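Posted in: Families & Campers > Your Questions

I'm Riaan Modise, and I run the family side of things at Camp Rosden. My daughter has type 1 diabetes and was a camper before I ever worked here, so I've asked most of these myself!

Does my child have to have diabetes to come?
For the main session, yes. Brothers and sisters are welcome at our November family weekend, and that one fills up fast (mine beg to go every year).

How many nurses are on site?
Each cabin group has its own nurse, and there are 2 doctors who sleep at camp the whole session. Somebody is up all night doing checks.

Will my kid be the only new one?
No way. Last summer we had roughly 200 campers and a big chunk of them were first-timers. We put new kids together in Visser cabin or Jamison cabin with counselors who've done it a while.

Can I call?
You can call me, any time, and I'll go find out how things are going. We don't put campers on the phone unless there's a real need, and I know that's hard. My first year as a camp mom I called 4 times before lunch.

What about meals?
Carbs are posted at every table and the kitchen will work with celiac and most allergies. Send me the food form early, please, even if you think there's nothing to put on it.

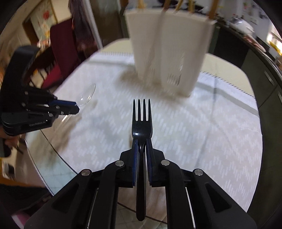

Picky eaters do fine, by the way. There's always a plain option, and kids who swear they hate salad tend to try it when the whole cabin is eating it.

Do we bring our own supplies?
Bring your pump supplies and a spare set. Insulin, strips and low snacks are on us. Label everything, and I mean everything.

Is there help with the cost?
Yes, just check the box on the application. It's a 20 minute form at most, and your child's counselor never sees it.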